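5.3 Loss of grip on thin cloth

Randa Harb
August

This section deals with the fault that cost us the most time during the Samholm cloth work. In short, the arm closed on a garment, the controller reported a good grasp, and the cloth was left behind on the surface or was dropped on the way to the fold line. In the first report we called this an "empty carry". The name is not exact, as the fingers were sometimes holding a few threads or a small corner of fabric, but we keep it here so that the reader can compare the two texts.

The policy was trained on demonstrations made by people with hand-held grippers, in ordinary homes, and then moved to the Drevent arm in our laboratory. The fingers on the arm have the same shape as those on the hand-held tools. The motor that closes them is a different matter. A person who squeezes a handle feels the cloth slide and squeezes harder without thinking about it. The arm closes to a commanded width and stops there. Our grasp check looked only at the motor current in the last moment of closing, and it was tuned on towels. A thick towel gives a clear rise in the current. A shirt of thin cotton gives almost none, so we had set the threshold low in order not to reject good grasps. This was our mistake, and most of what follows comes from it.

We ran 100 fold trials with shirts on the arm. In 48 of them at least one empty carry occurred. The arm did not stop in any of these cases, because the check had passed. It continued the whole motion, opened over the target place, and began the next fold on a garment that had not moved. In eight trials the error grew until the fingers came down on the table edge, and the safety relay cut the power. No person was hurt. One finger mount was cracked and had to be replaced, and we lost the afternoon while the wrist was calibrated again.

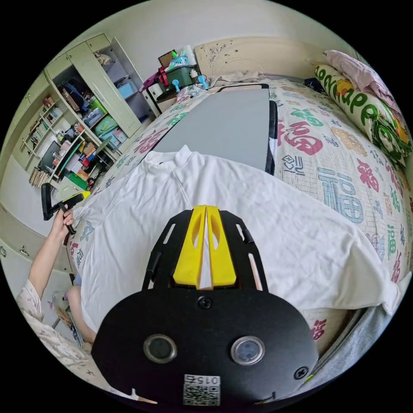

Figure 7. Two-handed shirt handling with the hand-held grippers in a home, as used for the demonstrations.

The failure is easier to understand if we look at how the demonstrators approach the cloth. They do not come down in the middle of an open area and hope to catch something. In Figure 7 one tool pinches the left edge of the white shirt while the yellow fingers of the other, slightly open, press down onto the fabric, which is wrinkled. An edge gives the fingers a free border to go around, and a wrinkle gives them a small ridge to close on. When the same pressing motion is repeated by the arm on a shirt that has been smoothed flat on a hard table, there is no ridge, and the fingers slide over the surface until they meet each other. The motor then feels finger against finger, and the current rises. Our check accepted this as cloth.

There is a second difference, and we noticed it later than we should. A bed is soft. A person can push the fingers down and the mattress gives way, so the height at which the tool closes is not very important. Our table was a hard board covered with one layer of felt. The policy learned heights from soft surfaces, and on the board it was often a few millimeters too high to touch the cloth at all. We did not record contact force in the demonstrations, so the data can not tell us how hard each person was pressing. We can only say that the height error and the empty carries appeared together in our logs.

We tried three changes. The first was a higher current threshold. It removed some false grasps, but it also refused many true ones on thin sleeves, and the arm went into long loops of trying again. The second was a thicker pad under the garment, cut from a Grudetti camping mattress, which we had in the building. This helped more than we expected, and it is still on the table. The third was a visual check after a short lift: the arm raises the fingers, waits, and compares the cloth outline before and after. If the outline did not change, the grasp is marked as failed and the sequence stops. The check makes every fold slower. We accept this, because a slow fold is better than a motion which goes on with a wrong belief about where the cloth is.

With the pad and the lift check together, the power cuts at the table edge did not come back in the trials we have done since then. Empty carries still happen, mostly at collars, where the cloth is stiff and springs out of the fingers. They are now detected in most cases. We have not tested wet fabric, and we do not know if the lift check will work with garments that have the same color as the pad.

For laboratories that use the Kaewsai controller, we add one practical warning. Its default setting clears the grasp flag only at the end of a sequence. A false grasp in the first fold is therefore carried to all later folds. The flag should be cleared after each opening of the fingers.

Comments (3)

tablecloth_tom: We had the finger-on-finger current problem with napkins. A minimum width check helped a little, but thin napkins pass under it.

R. Harb: Thank you. We tried a width check early on. Our encoder is too coarse for one layer of cotton.

m_lin: Was the felt glued or loose? Ours moved with the cloth and confused the camera.

Contact: Samholm cloth work, Randa Harb | Copyright the author | Back to top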